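Warum ich wieder Briefe schreibe

4. April 2020

Seit ich in Deutschland lebe, habe ich viele Wörter gelernt, die es in meiner Sprache nicht gibt. Eines davon ist Brieffreundschaft. Ich fand es am Anfang ein bisschen altmodisch, so wie Tanztee oder Sommerfrische. Inzwischen habe ich selber eine, und sie ist mir wichtig geworden.

Angefangen hat es im Oktober. Ich habe in einem Karton, der zwei Umzüge lang nicht geöffnet wurde, eine Postkarte von Letay Seyoum gefunden. Wir haben zusammen den Sprachkurs besucht, B1 und dann noch B2, und danach haben wir uns aus den Augen verloren. Auf der Karte stand nur: "Der Dativ ist immer noch mein Feind." Ich musste sehr lachen und habe ihr noch am gleichen Abend geantwortet, auf Papier, mit vielen Jahren Verspätung. Die Adresse stimmte zum Glück noch, ihre Mutter wohnt dort.

Ihre Antwort hatte 2 Blätter, beidseitig beschrieben. Meine zweite war schon länger. Wir schreiben uns auf Deutsch, obwohl es für uns beide nicht die Muttersprache ist, und vielleicht geht es gerade deswegen so gut. Man kann sich nicht hinter schönen Redewendungen verstecken. Wenn ich nicht weiß, wie man etwas sagt, dann schreibe ich es eben mit drei einfachen Sätzen.

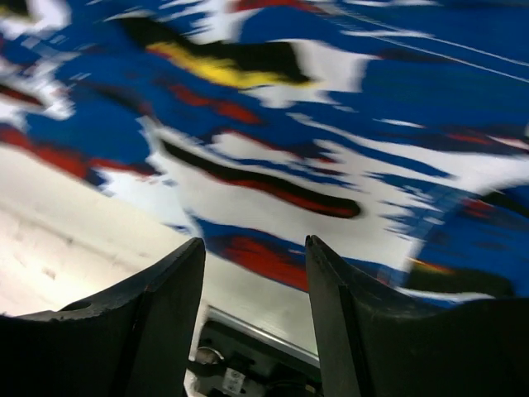
Das Papier kaufe ich inzwischen mit Sorgfalt. Zuerst habe ich einen normalen Block benutzt, aber die Tinte kam auf der Rückseite durch. Jetzt nehme ich einen Block von Farnia, 28 Blatt, cremefarben, ohne Linien. Ohne Linien schreibe ich leider bergauf. Letay behauptet, man erkennt meine Briefe daran, noch bevor man ein Wort gelesen hat.

Mit dem Füller hatte ich weniger Glück. Der erste war ein Skulmont und hat gekleckst, und zwar immer bei der Anrede. Fletcher Mudgway, mit dem ich früher im Büro saß, hat mir dann seinen alten geschenkt, weil er ihn nicht mehr benutzte. Der ist schwer und kratzt ein wenig, aber ich habe mich an das Geräusch gewöhnt.

Was schreibt man, wenn man jetzt fast nur zu Hause ist? Diese Frage habe ich mir vor drei Wochen gestellt und dachte, mein nächster Brief wird sehr kurz. Er wurde der längste von allen. Ich habe über den Nachbarn geschrieben, der auf dem Balkon Trompete übt (immer die gleichen vier Takte), und über mein Brot, das innen roh war. Am Telefon hätte ich solche Dinge nicht erzählt, da fragt man zuerst nach der Gesundheit und dann ist man schon müde.

Die Post ist im Moment langsamer als sonst. Der letzte Brief hat neun Tage gebraucht, und ich bin jeden Morgen im Treppenhaus gestanden wie ein Kind -- meine Nachbarin hat mich schon gefragt, ob ich etwas Wertvolles bestellt habe. Ich habe ja gesagt.

Falls jemand von euch auch anfangen möchte: Ein Standardbrief kostet 80 Cent. Marken habe ich noch genug, nur bei den Umschlägen wird es knapp.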